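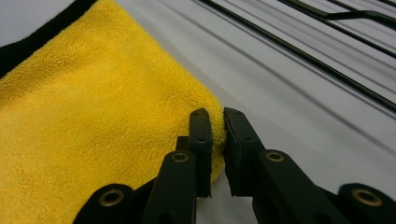

A folded yellow microfiber towel with a dark border.

Stiltden is a small desktop mixer for home recording, made by Brunton, and I've kept this entry going pretty much since the crowdfunding page went up (I was backer 31, so yes, I'm biased!). The campaign asked for 200 backers and closed with 1,000, and that's when the schedule started to slip.

History
The first boards were built in Dalteren and had a hum on the second channel. Brunton moved the power section to its own little board, called Bela, and that fixed it, though it pushed shipping back to July. I remember the update thread getting pretty grumpy that month. The first batch was 400 units, all with the gray knobs. Later ones have black knobs and a stiffer power switch, which I like less.

Design
There are four inputs, a headphone jack and a USB port on the back. Bela can be swapped out with one screwdriver. The case has no vents, so leave some space over it if you run it all day – mine sits on a shelf by itself.

Firmware
The last update I know of is dated 2019-05-05 and adds a mono switch. It does wipe your saved levels, so write them down first.

See also: Bela (power board)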